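Wie ein Roboter aus Beispielen lernt

Ein Computer macht nur das, was in seinem Programm steht. Für einen Taschenrechner reicht das aus. Bei einem Roboter, der Geschirr auf einem Tisch ordnen soll, wird es schwierig. Jemand müsste für jede Lage jedes Löffels einen eigenen Befehl aufschreiben: Liegt der Löffel schräg, dann drehe das Handgelenk. Steht ein Becher davor, dann greife von oben. Die Liste würde nie fertig.

Deshalb gibt es einen anderen Weg. Man zeigt dem Roboter sehr oft, wie eine Aufgabe erledigt wird. Ein Programm wertet die Vorführungen aus und sucht darin nach Regelmäßigkeiten. Dieses Programm heißt lernendes System.

Was ist ein Beispiel?

Ein Beispiel ist die Aufzeichnung einer einzigen Vorführung, vom Anfang bis zum Ende. Fachleute sagen dazu auch Episode. In einer Episode sind drei Arten von Angaben gespeichert:

Bilder: Eine Kamera nimmt viele Bilder pro Sekunde auf.
Stellungen: In jedem Gelenk der Arme sitzt ein Sensor. Er misst, wie weit das Gelenk gebeugt oder gedreht ist.
Die Aufgabe: ein kurzer Satz, zum Beispiel »Lege den Löffel in die kleine Schüssel«.

Bilder und Stellungen tragen eine Uhrzeit, die sehr genau sein muss. Nur so weiß das System, welches Bild zu welcher Armbewegung gehört. Gehen die Uhren von Kamera und Arm auseinander, sieht das System einen geschlossenen Greifer, obwohl er laut Messung noch offen ist. Eine solche Episode ist unbrauchbar.

Wer bewegt den Roboter?

Beim Sammeln entscheidet der Roboter noch nichts selbst. Ein Mensch steuert ihn. Bei unserem Projekt Marulanda machen das Aranka Csonka und Troels Hafstein. Sie halten zwei Steuerarme in den Händen, einen links und einen rechts. Bewegt Aranka ihren linken Steuerarm, bewegt sich der linke Arm des Roboters mit. Das nennt man Fernsteuerung oder Teleoperation.

Am Ende jedes Arms sitzt ein Greifer. Er hat weniger Gefühl als eine Hand. Aranka spürt nicht, ob ein Becher gleich wegrutscht, und muss sich auf ihre Augen verlassen. Wer neu anfängt, braucht für einen Löffel deshalb oft mehrere Versuche.

Warum reicht ein Beispiel nicht?

Angenommen, der Becher steht bei allen Vorführungen auf derselben Stelle. Dann könnte das System lernen: Der Arm fährt immer genau dorthin. Rückt man den Becher eine Handbreit zur Seite, greift der Roboter in die Luft. Er hat sich einen Ort gemerkt, den Becher selbst hat er nie beachtet.

Darum wird zwischen den Episoden umgeräumt. Mal kommt der Becher nach rechts, mal die Gabel. Auch das Licht wird verändert, denn Metall spiegelt, und eine Schüssel kann auf dem Kamerabild am Fenster ganz anders aussehen als unter der Lampe. Glänzende Gegenstände sind für Kamerasysteme schwieriger als matte.

Für die Aufgabe mit dem Geschirr hat die Gruppe bisher 814 Episoden aufgenommen. Dazu wurden 4 Startaufstellungen festgelegt, die immer wieder leicht abgewandelt werden. Eine beginnt mit Becher, Schüsseln und Besteck nebeneinander auf der vorderen Tischhälfte.

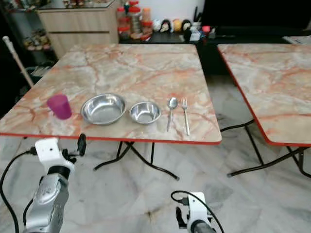 Vor jeder Episode fahren beide Arme in die Ausgangsstellung. Dann startet die Aufzeichnung, und die Person an den Steuerarmen führt die Aufgabe einmal aus. Danach wird gestoppt, gespeichert und neu aufgebaut. Das Aufbauen dauert meistens länger als die Vorführung.

Was passiert mit Fehlern?

Rozália Boros sieht sich die Aufnahmen hinterher an. 179 Episoden hat sie aussortiert. Bei manchen war ein Teil vom Tisch gefallen, bei anderen verdeckte ein Arm der Kamera zu lange die Sicht. Einige Fehler bleiben absichtlich erhalten: Rutscht der Löffel aus dem Greifer und wird gleich noch einmal richtig gefasst, ist die Episode nützlich. Aus ihr kann das System lernen, wie man ein Missgeschick behebt.

Und danach?

Die geprüften Episoden gehen an einen großen Rechner. Er vergleicht immer wieder, welche Bewegung das System vorschlägt und welche Bewegung der Mensch gemacht hat. Der Unterschied zwischen beiden wird als Zahl ausgedrückt und heißt Fehlerwert. Nach jedem Vergleich wird das System ein wenig verstellt, damit der Fehlerwert sinkt. Dieser Vorgang heißt Training.

Anschließend kommt der Test. Die Steuerarme bleiben liegen, und der Roboter muss die Aufgabe allein ausführen – auch mit Aufstellungen, die in keiner Episode vorkamen. Klappt es dort nicht, wird nachgesehen, welche Beispiele fehlen, und weiter gesammelt.

Wörter zum Nachschlagen

Episode: Aufzeichnung einer Vorführung
Greifer: Werkzeug am Ende des Arms, mit dem der Roboter Dinge festhält
Sensor: Bauteil, das etwas misst
Teleoperation: Steuern aus der Entfernung
Training: Anpassen des lernenden Systems anhand der Beispiele

Text: Irén Nyitrai
Stand: 16.04.2023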